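Household Skills, unit 5 - packing and clearing a room
Notes for the Lasside group. Boglárka Bodnár

Bring a pen, I won't print spares.

Last time was folding. Today the bag, and the table you pack it on. Most people start with the bag and that's where it goes wrong, clear a surface first.

Before you start
- wipe the table, dry it
- everything that's going out of the door goes on the table
- everything that's staying goes somewhere else, a cabinet top will do
- papers flat, never under the bag (you will lose them)

Order of packing
Flat and stiff things first, against the back panel. Then heavy, close to the spine. Soft stuff fills the gaps. Gloves and straps last, loose ones get forgotten more than anything else. Small pocket for keys, and keep to teh same pocket every time.

Weight - about 10 per cent of your own is plenty for a day bag. A full 800 ml bottle counts! Bottles upright, lid checked, outside pocket if there is one. See p. 109 in the Sobczak booklet for the drawing, ignore the bit on suitcases.

Phones. Put it away while packing or give it one job (reading the list). Mieczysław Adamczyk's group in February timed this at the Jarulside room and the ones with a phone in hand took far longer. Ask him for the sheet.

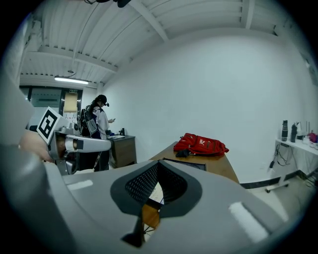 Fig. 1. Red backpack on the table, flat black item in front of it. Bottle and paper on the cabinet.

Look at Fig. 1 and write down, for your own bag:
- what you would put in first
- what stays on the cabinet
- where the sheet of paper should go

Homework: pack for one day out, unpack, pack again in a diffrent order. Note which was easier to carry. Half a page, no more.

Next time: Flarkley boxes and labels. Old newspaper wanted, any amount.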